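Pelura opens orders for the Zasetis task box, a practice kit for robot arms and the people who teach them

PLISTODGATE, December. Pelura, the small maker of training and test kit for robot labs, is very pleased to say that the Zasetis task box is now on general sale, after a long and thoroughly enjoyable spell of trying it out with friendly labs, colleges and one very patient repair workshop.

Zasetis is a compact box of everyday controls that sits on a bench in front of a robot arm. It has buttons to press, sliders to move, switches to flip, a lever to work and test probes to pick up, and all of it has been chosen so that a team can find out, on an ordinary working morning, how well its arm copes with the fiddly little jobs that people do without thinking. A kit costs £428, and that price covers the box, the probes, a printed guide and a full set of spare button caps (they do go missing, as anyone who has shared a lab will know).

"We kept meeting teams who had spent months on a clever arm and then tested it on whatever was lying in the desk drawer," said Rosângela Bezerra, founder of Pelura. "I have every sympathy, as I did exactly the same for years! We wanted to make something that feels like a real piece of equipment, that stands up to being knocked, and that lets a lab in one city compare notes with a lab in another without a long letter about whose light switch they used."

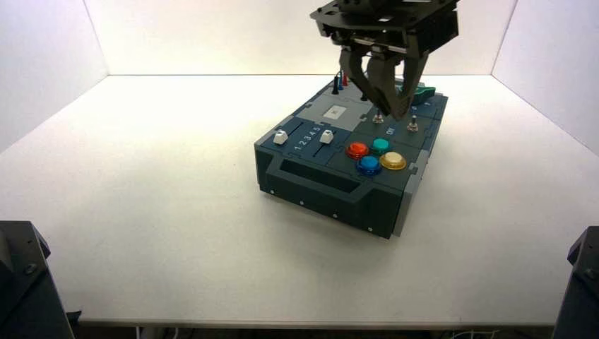

The box is built from interlocking plates, so a panel that has had a hard life can be taken off and swapped for a new one in a few minutes. The four push buttons are red, teal, blue and yellow, and the slider panel is numbered from 1 to 5, so that an instruction such as "move the left slider to 3" means the same thing to everybody who reads it. The small metal toggle switches have proved the hardest test of all for many of our early users, and we admit to being rather proud of that.

During the trial period, nine teams ran Zasetis through a total of 3,953 recorded attempts, using their own arms and their own grippers. Their comments led to a good many changes, among them a firmer feel to the sliders and a guide that has been rewritten from top to bottom in much plainer words.

Hongmei Kong, who runs the robot workshop at Morikawa, was among the first to take one in. "We put it on the bench meaning to use it for a fortnight, and it has more or less moved in," she said. "New starters get the box before they get anything else. They learn where the gripper's fingers really are, and they learn it on something that can be mended with a screwdriver. I would have liked a longer set of exercises in the guide, and I'm glad to hear that more are on the way."

Those extra exercises will be sent free of charge to everyone who has bought a kit. Pelura is also putting together a loan scheme for schools and colleges, with almost 50 boxes set aside for it, and would love to hear from teachers who might like to take part.

Zasetis can be ordered directly from Pelura, and every kit is put together and checked by hand at the Plistodgate workshop before it goes out. Spare plates, probes and sliders are sold separately. Visitors are welcome to come and try the box with their own arm by arrangement, and the kettle is generally on from 9 in the morning.

About Pelura
Pelura designs and builds practice and test equipment for robot labs, workshops and classrooms from its base in Plistodgate.

Press enquiries, loan boxes and workshop visits: please ask for Rosângela Bezerra at the Pelura office.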